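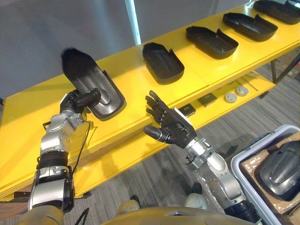 Tray duty, November. One hand holding, one hand free.

So can they do shop-floor chores yet? I've been watching this at Jimar and my answer is kinda! Picking up one part, sure. Doing it 732 times on a night shift (with me on coffee)... ask me later.

Dindo Catacutan says give it 12 months. Dindo also said that about my dishwasher lol
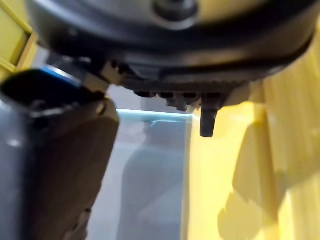
Would you trust one with the dishes at home?
Plastic cups, maybe. My grandma's glasses stay with me for now.

Anyway I still sort faster, around 100 parts before lunch if the radio's good. Laundry next please, I'm begging!!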